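How to Bring a Tidying Robot onto Your Floor Staff Without Losing the Staff

Posted 11/2/23 in Workplace Guides

If you run a furniture showroom, a guest house, or one of those big shared lounges where people leave half their lives on the seats, you have probably had the sales call by now. Ours came in April. We run the staged living rooms at Plasemetti, where visitors can sit, nap, let the kids climb around, and generally make the place look lived in, and we agreed to try a two-armed machine for the pickup work between visits. What follows is the way we went about it, written out at more length than my coworkers would like, in case it saves you a bad week or two.

Step 1. Write down the job before you change it

Spend a few shifts just following the people who tidy now. Don't bring a stopwatch, please! It makes everyone stiff and you learn nothing. Bring a notebook and ask what they pick up, where it goes, and which parts make their back ache. In our case the answer to the last one was quick: bending down to the floor beside the sofas, over and over, for clothes and blankets. That became the robot's first job, and the crew picked it themselves, which I still think was the best thing we did all year.

Step 2. Give it one task and one place

Start with a single room. We called ours the Odoi room, after the sofa range that was in it then, and the name stuck even after the sofas moved on. The task was soft things on the floor, going into a basket. No cups, no books, no toys with batteries. You'll be tempted to add things in the second week when it seems to be going well, and I'd ask you to hold off until the crew is bored with it. Bored is a good sign.

Step 3. Set up the floor with the people who know it

Panels and stands have feet, and feet stick out. Walk the room with the crew and look low, down where the rails and casters are, and talk over how close you want the arms to come. Then decide where the basket lives. We tried ours in the open first, where visitors kept tripping on it, and then settled on a spot beside the sofa. A round basket has no front or back, so whoever puts it down can't get it wrong.

Clothing is harder than it sounds. A shirt has no fixed shape, and a sleeve left hanging over the rim can be swept out again by the next pass. Ask the crew to agree on what "in the basket" means, and write it on a card. Ours says that nothing should touch the floor.

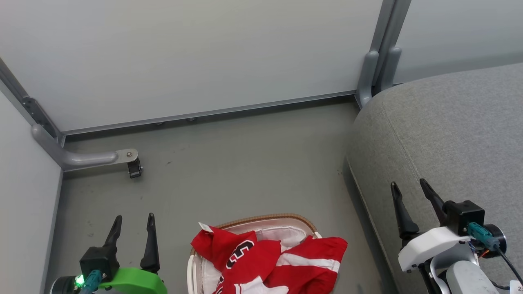

Should someone stay in the room while the robot is picking up clothes?

For the first month, plan on having a trained person there the whole time, with the stop button in reach and no other duty. After that it depends on your insurer and on how the crew feels, and we let the crew have the last word.

Step 4. Change the shift sheet in the open

People will wonder what happens to their hours, so tell them before they have to ask. We put the new sheet on the wall in pencil and left it up long enough for everybody to scribble on it. The time that used to go to floor pickup went to laundering the throws, greeting visitors, and looking after the machine, and we paid a little extra for that last part. Two people on the crew wanted to learn the maintenance side. The rest did not, and that's perfectly fine. Leave room for both kinds.

Step 5. Keep a plain log

We use Niltenis for our shift notes, so we added a page there for the robot. Each entry is a line or two: what it missed, what it dropped, who stepped in. By the end of the summer we had 379 entries, and reading them back in one sitting (with a large coffee, I'll admit) told me more than any of the charts I'd been sent. Jerseys came up a lot. So did anything with a drawstring.

Let the crew write in whatever words they like. If you make them choose from a menu, you'll get "other" every time.

Step 6. Meet, and be ready to take things back

Get everyone together every two weeks while it's new. Ask what has gotten easier and what has gotten more annoying, and expect to hear plenty of the second! We gave one job back to people after the Skurov room trial, where long-fringed blankets were more trouble than they were worth, and there was no shame in it. The crew folds those by hand now and says they prefer it.

Keep the old tidying routine printed and somewhere easy to find, too. There will be a morning when the machine is down for service, and the new hires will need it.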